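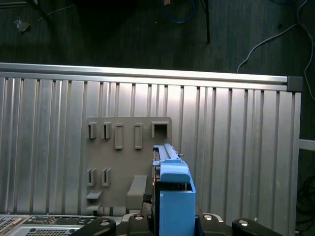 Slatted aluminium panels are a joy over a bench, because you can shift things about until they suit you. I like a plain grey plate on mine, with slots and little ledges for the odd-shaped bits that roll off shelves - drive carriers especially, with those latch handles that catch on everything. 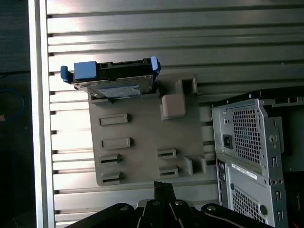
Try each piece in its place before you settle on a height, and do leave yourself finger room round the latches. Orlando Grajales puts his at 1100 mm from the floor, but I'm shorter, so mine went lower! A soft brush is lovely for dust in the grooves.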